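Progress report to the Hukmont Fund: Totton community hall, sound and hearing loop project
March 24, 2019
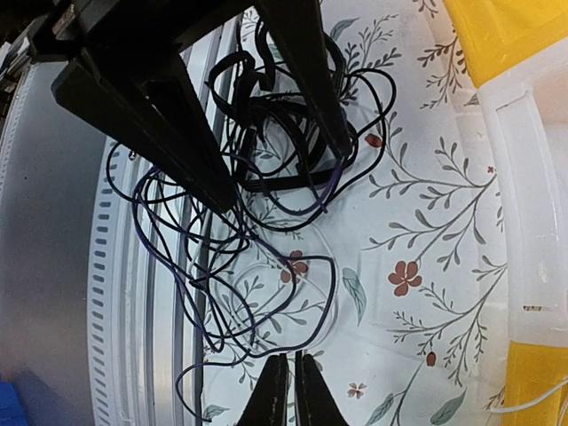 Black cables, coiled.

Prepared by Milan Wouters for the Hukmont Fund

You asked for a short account of where the money has gone since January and whether the hall sounds any better. The first part is easy. I am less sure of the second.

The grant paid for new speakers, a mixer and a hearing loop. The speakers and mixer are in. The loop is laid along three walls and stops at the stage, where Hayashi, our installer, wants to lift the floorboards and the hall's insurer wants a survey first. I have asked both for dates and received none.

Hayashi's interim report says speech clarity has improved "across the room." I asked how this was measured. The readings were taken in an empty hall with the curtains drawn, and the hall is never used that way. I have asked for a second set on a concert night and would not repeat the claim until we have them.

The user survey is no better. We handed out 300 forms and got a good response from the choir, who sit nearest the speakers. The back rows, where the complaints came from in the first place, hardly replied. The summary you were sent calls this "strong support." I would call it a survey of the choir.

Spending to date is $1,084 over the line for materials, nearly all of it extra cable. The first quote left out the run to the balcony. Drakach, who supplied it, say the balcony was not on the drawing they were given. I have looked at the drawing and they are right. The $2,000 set aside for training has not been touched, and I would like your permission to cover the overrun from it.

Still open: the stage section of the loop, the second readings, and a hum in the left speaker that comes and goes. Hayashi blames the dimmer switches. The dimmers were off the last time I heard it.

I do not recommend releasing the final payment yet.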